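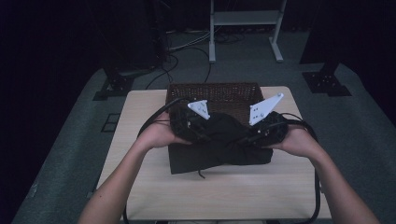
Notizen zum Vortrag »Wohin mit den Tüchern?«, Nachbarschaftsabend Ustbridge

Guten Abend, schön, dass ihr alle hergefunden habt! Wer noch kein Ticket über Pretix hat, geht bitte nachher kurz zu Reiko, das klärt sich bestimmt.

(Kurz warten, bis alle sitzen.)

Ich möchte mit etwas ganz Kleinem anfangen, nämlich mit einem einzigen dunklen Tuch und einem Korb. Meine Großmutter hatte so einen geflochtenen Korb neben der Tür stehen, und alles, was aus Stoff war und keinen Platz hatte, kam dort hinein, Schals, Servietten, einmal auch die Gardine aus dem Bad. Im Dezember habe ich meinen eigenen ausgeräumt und 18 Tücher gezählt. Achtzehn! Vier davon habe ich behalten.

Zum Falten: das Tuch in der Mitte fassen, hochheben und erst einmal hängen lassen. Dann fällt es fast von selbst in eine Bahn, und man sieht auch gleich, ob irgendwo ein Band oder eine Schnur heraushängt. (Langsam vormachen, die hinteren Reihen sehen sonst nichts.) Danach der Länge nach halbieren, locker rollen und hochkant in den Korb stellen.

Bitte nicht stopfen. Dunkle Stoffe in einem dunklen Korb findet man unten nie wieder, ich spreche da aus Erfahrung.

Überleitung zu Nhyira Quartey und den Wolldecken. Vorher fragen, wer zu Hause auch so einen Korb hat, und ruhig ein paar Leute erzählen lassen.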